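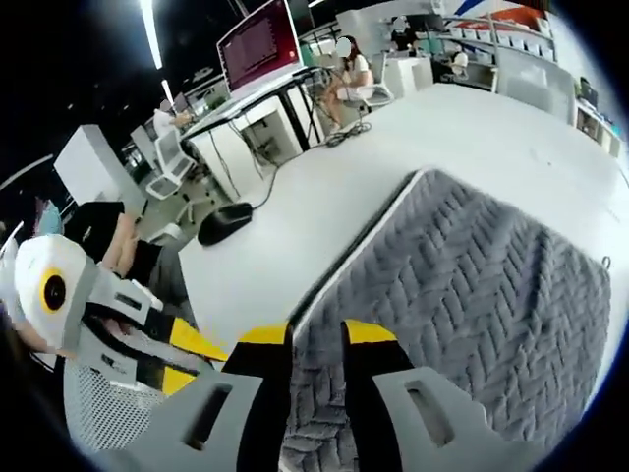
Chapter 6
Comparing Grippers on Soft Objects

By Slamet Govindasamy and Retno Latuheru
October
11 min read

Most gripper comparisons start with blocks, cans and boxes. Those objects keep their shape, so a failed grasp is usually easy to explain: the fingers were in the wrong place, or they didn't push hard enough. Cloth, foam and knitted goods are harder to judge. A finger can close on a fold and hold it well while the rest of the object hangs down and drags across the table. Whether that counts as a good grasp depends on what the job was.

In this chapter we compare two hand-held grippers, the Prindis and the Nuda, on a set of soft household items. Both are held and closed by a person, and both carry a camera that looks out over the fingers. Chapter 5 covered how such tools are calibrated. We assume you have read at least the section on lens distortion, because a wide lens will make a flat table look bent, and you will need to correct for that before measuring anything near the sides of the view.

6.1 What is being compared

It is easy to say that one gripper is "better" and mean four different things. We keep these apart:

Hold. Does the object stay in the fingers during a lift and a short carry?
Reach. Can the fingers get to a usable part of the object without moving it first?
View. Can the camera see both fingertips and the material between them at the moment of closing?
Effort. How hard does the operator have to squeeze, and for how long?

View is the one students tend to leave out. A slotted finger lets some of the background show through, which helps when the object is small. On a large cushion it makes little difference, and the gap between the fingers matters more. If the gap is filled with a repeating knit, a tracking program may confuse one row of stitches with the next.

6.2 The Ziroscombe trials

The data used in the exercises come from trials run at Ziroscombe, in an ordinary working office. We recorded 3475 grasps in all. Each item was attempted 300 times or more, and operators changed grippers after every block. Two operators often worked at the same table, so one tool may appear in the other's recording. These recordings were kept. A method that only works with a clear table isn't much use outside a lab.

Of the full set, 71 grasps could not be scored. In most of them the operator's hand had turned so far that the fingertips were hidden behind the object. They are listed separately in the data file and should not be counted as failures.

6.3 Before you begin

Choose one item and write down what a successful grasp means for it before you look at any results. For a cushion, state whether picking it up by a corner is allowed. For a towel, state how much of it may touch the table. Changing the rule later, even slightly, can reverse the order of the two grippers, and Exercise 6.2 asks you to show this with the Majimbun scoring sheet.

Related
Chapter 5: Calibrating a Hand-Held Gripper
Chapter 7: Measuring Finger Force
Appendix B: The Majimbun Scoring Sheet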